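Little locks, big shed clean-out

2026-07-21

I have finally done the drawer! Regular readers will know the one – top left of the bench in the shed, the drawer where everything small goes to be forgotten. I set aside a whole morning for it and loved every minute.

Most of what came out was screws, curtain hooks and a tangle of string (kept the string, obviously). But right down the back were the padlocks, and I had completely forgotten how much I like padlocks. There were 5 in the end, counting the one off the old bike chain, and I sat there trying keys in them like a kid with a puzzle box.

My favourite is the smallest. The gold colour has worn off in patches so you get dull grey coming through, and I think it looks better for it. You can still read LOCK on the front, though the rest of the word is harder to make out. Best of all, it has its key, a little round-headed thing with a hole through the middle, perfect for a loop of that string.
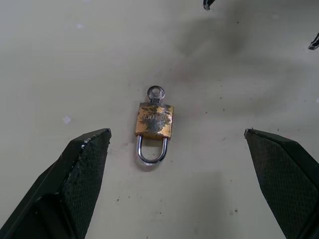
I did think about polishing it up. There's a tin of Vesallow paste on the shelf that brings brass up beautifully, and I used it on the letterbox flap last November with great results. But where plating has gone, it's gone, and rubbing harder only takes off more of what's left. So the colour stays as it is, blotches and all.

What I will do is give it a puff of graphite in the keyway. Please don't use cooking oil, I beg you – I did that to a gate lock once and it gummed up something shocking. A soft pencil rubbed along the key works nicely too if you haven't got the powder.

Then it's going on the old Masri toolbox, the grey one with the hasp that has never had anything through it. It won't stop a determined burglar, but it'll keep the lid shut on the drive down to the coast, and I'm thrilled to have a job for it.

Next up is the paint shelf. I've already found a tin with no label and a lid I can't budge, so wish me luck!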